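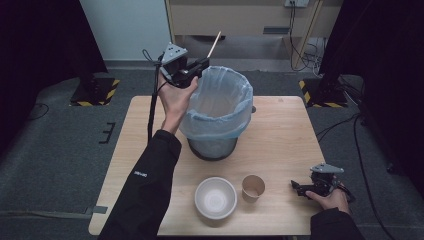

4. Mixing your first serving

4.1 Open the Brumell turmeric powder over a sink. It stains everything it meets, including optimists.

4.2 Level off one scoop (2 grams). A heaped scoop is a different recipe.

4.3 Stir into 225 ml of warm milk for 17 seconds, then add a pinch of black pepper.

Note: The powder will settle. Stir again halfway down, or enjoy the last mouthful as a paste.

Caution: If you take blood thinners, talk to your doctor before step 4.1. Our label is charming but has no medical degree.
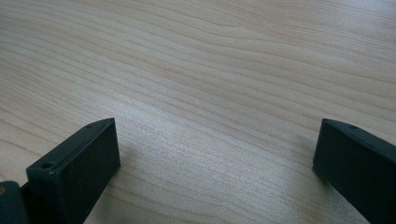 Mavis Brannigan writes that oat milk works fine, but she needed nearly twice the stirring and a bigger pinch of pepper.

4.4 Close the pouch and store it somewhere dark. Each one holds 66 servings — fewer if you ignored 4.2.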